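Movholm publishes first results from simulated gripper comparison

Last updated: September 4, 2023
Print this page | E-mail this page

MOVHOLM - Three grippers, one kitchen sink, same controller throughout. Wernard today released first numbers from its simulated comparison of robot hands, run with gripper maker Brudard and controls firm El Ouafi.

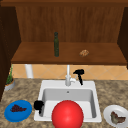

Simulated sink task with the red ball, both views.
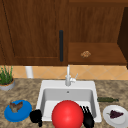
Reading time: 2 minutes

Total of 493 simulated attempts so far. Kitchen stays put: sink in the middle, granite-look counter, tiled wall, shelf over it. Food, plates and the green bottle get moved between layouts. In one layout the bottle stands up on the shelf, in another its lying on the counter to the right of the sink. Grapes on the blue plate or on the white one. 29 layouts in all.

What was compared: a two-jaw gripper, a suction tool and Brudard's multi-finger hand. All driven by the El Ouafi controller, same settings, no retuning between tools. Each attempt gets up to 45 seconds, then the simulator resets and the next layout loads.

Early findings. Two-jaw did best on the bottle. Suction was quickest on plates and worst on grapes, by a wide margin. The multi-finger hand was slower than the other two on nearly everthing but dropped the fewest items, and kept its score when the layout changed. Camera placement mattered more than expected. A low camera lost small items behind the fingers, a higher one mostly didn't.

"We wanted the boring comparison, same counter, same controller, swap the tool and go again," the Wernard test team said. "Buyers keep asking us for it and we had nothing to hand them."

Results are simulation only. Hardware runs on a matching counter are planned for November at the Wernard lab in Movholm. Brudard will supply the hands, El Ouafi the controllers. Camera mounts still to be decided.

Layout files and the full score table are availble on request from the Wernard press desk. Trade press wanting to attend the November runs should ask early, space in the lab is tight.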